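Dropped bricks, a stuck stop button and a very long weekend

14 comments | 6 shares

Right, quick one because I've got to be up early. Except it won't be quick, they never are.

So the brick sorter went wrong. Properly wrong. If you've been following along you'll know I've been helping out on the Pikusus setup, which is our little two-arm rig that picks up toy bricks and puts them down on a baseplate. That's all it does. Pick up brick, move brick, press brick down. It's meant to be the easy job before we get on to the hard ones. Ha.

It had been running fine for most of January. Slow but fine. We do runs of 45 bricks at a go and I sit there with a mug of tea and watch for anything daft. Mostly nothing. You get so used to it that you stop looking, and there's the first lesson I suppose, because I was looking at my phone when it happened.

I heard it before I saw it. Sort of a crunch and then a creak. Looked up and the arm was pushing a brick down into the plate and not stopping. It had the brick on the studs, brick was as far down as it was ever going to go, and the arm just kept leaning on it. The whole baseplate bowed in the middle. Corners came up off the table. Then the brick shot out sideways and the fingers went straight into the plate.

I hit the stop. Nothing.

Hit it again, harder. Arm stopped.

Now I want to be fair here because I was in a panic, and it's possible I only caught the edge of the button the first time. I've gone over it in my head a lot. But I don't think I did. I think I hit it square and it didn't go down far enough to latch. More on that in a bit.

Damage: one baseplate with a crease across it, one brick with a chewed top, both finger pads scuffed. One me, slightly shaky. No fingers were anywhere near, and I'm very glad of it because the week before I'd been reaching in between picks to nudge bricks straight. Everyone does it. I'm not doing it any more and if you've got a rig like ours please don't either.

Anyway. What went wrong.

There's a force limit on the pressing move. Arm pushes down, feels the push back, and when it gets to the limit it's supposed to let go and back off. The limit is set in a file. I opened the file and it said 3000. It should have said something a whole lot smaller. I won't bore you with the units, mostly because the units turned out to be the problem. The arm controller is a Hondeck one and the new version of its software reads that number in a different unit from the old version. We updated. The number in the file got "converted" by a script, the script ran twice, and there you go. Limit so high it might as well not have been there.

I'd love to say we found that quickly. We did not. I spent a whole evening sure it was the gripper. Took the fingers off, cleaned them, put them back on, took them off again because I'd got one the wrong way round. Then I decided it was the height of the table. Measured the table. Table was fine. Then I went through the log, line by line, and at line 545 there it was, the force reading climbing and climbing and not one warning next to it. Not even a grumble. It thought everything was lovely.

I'd gone past that line twice already. Tired eyes.

So that's the arm. The button is the bit that actually kept me awake.

We took it apart. There was grit in it. Proper grit, gritty stuff, plus what I'm fairly sure was biscuit. It had been sitting loose on the bench for months getting knocked about and it got moved whenever somebody needed the space. Pressed gently it went down and came straight back up. Pressed hard it caught. So a light slap in a hurry might do it or might not, which is no good at all in a thing whose only job is to work in a hurry.

There was a check for this, by the way. A test sheet, press the button before each run, tick the box. The sheet had ticks on it. Some of them are mine. I had pressed it every time, nice and slow and firm, the way you do when nothing is wrong. Teh test was never going to find it.

New button went in two days later. We've pressed it 16 times in every way we could think of. Slap, poke, elbow, side of the fist, flat palm with a glove on. Caught every time. I felt a bit silly doing the elbow but then I thought, well, if both hands are full, it's going to be the elbow isn't it.

After that we started the arm up again, very very slowly, one brick at a time, with me not touching my phone. Hand near the stop for the whole thing. Started with the small pink one, I'd put it through the test press by hand first so I knew it went on easily. 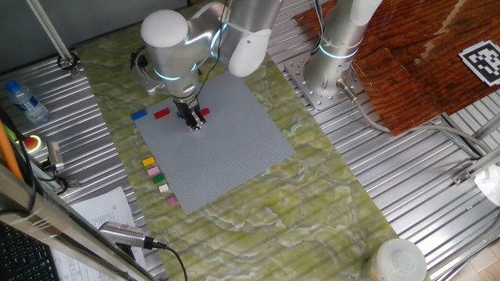 What we've changed

The force limit now lives in two places. One in the file, like before, and one in the controller itself, which the file can't touch. If the two don't agree the arm won't start. It's annoying already, I've been locked out of it three times, but I'll take annoying.

The conversion script is gone. Deleted. If a number needs changing then a person changes it and a second person reads it out loud. Yes it's slow. Yes I've moaned about it.

There's a speed cap for the last bit of the press as well. It used to come down at full tilt until it felt something. Now it slows right down above the plate and creeps. Adds a good few seconds to each brick. The Qaisi people, who lent us the second arm, said they'd had theirs like that from the start and were a bit surprised ours wasn't. Fair enough. Wish we'd asked.

And no reaching in. If a brick is wonky then the arm gets stopped, with the button, and then you reach in. I've said it twice in this post now and I'll say it again, it's the thing I feel worst about. I got away with it for weeks.

Things we haven't sorted

The second arm. It wasn't moving when all this happened, and it has the same update on it, and nobody's been through its settings properly yet. So it stays parked until we have. It means half of what we planned for this month isn't happening, and the Zumia demo gets pushed back, which I had to write a rather grovelling email about. They were nice. Nicer than I would have been.

Also the log. The log had the answer sat in it the whole time and didn't shout. I want it to shout. A reading that goes up like that should stop everything by itself, without me having to look up from my tea. I've had a go at writing this and it currently stops the arm if you sneeze near it. Too touchy. Somewhere in the middle there's a good setting and I'll be hunting for it all next week.

And the plates. The creased one is in the bin but I'm not sure about the other ones. A plate that's been leaned on too hard a few times might have gone a bit soft without showing it, and then bricks sit badly, and then the arm presses harder to get them on. I can't tell by looking. Might just replace the lot, they're not dear.

Couple of you asked last time whether we could swap the force check for a camera check, so it looks to see if the brick is down. We could do both. Wouldn't want only the camera. The fingers are right over the brick at the moment you most want to see it, so you'd be guessing from the edges, and I've had enough of guessing.

If you run anything similar, go and check two things tonight. One, what number is really in your limit file, after your last update, and what the controller thinks it means. Two, slap your stop button. Not a press. A slap, off centre, like you've just had a fright. If it doesn't catch, don't run the thing until you've got one that does.

I had a message asking if I'd gone off robots after this. No! Bit jumpier than I was, though. I flinch when it does the last creep down to the plate, every single time, and it's only moving at a crawl. I expect that'll wear off, and I half hope it doesn't do so too quick.

Right. Bed. Will post the new log settings when they stop being rubbish, and somebody remind me I still owe you the write-up on the finger pads, I've got pads in three thicknesses to try and the thin ones are already peeling.

14 comments | 6 shares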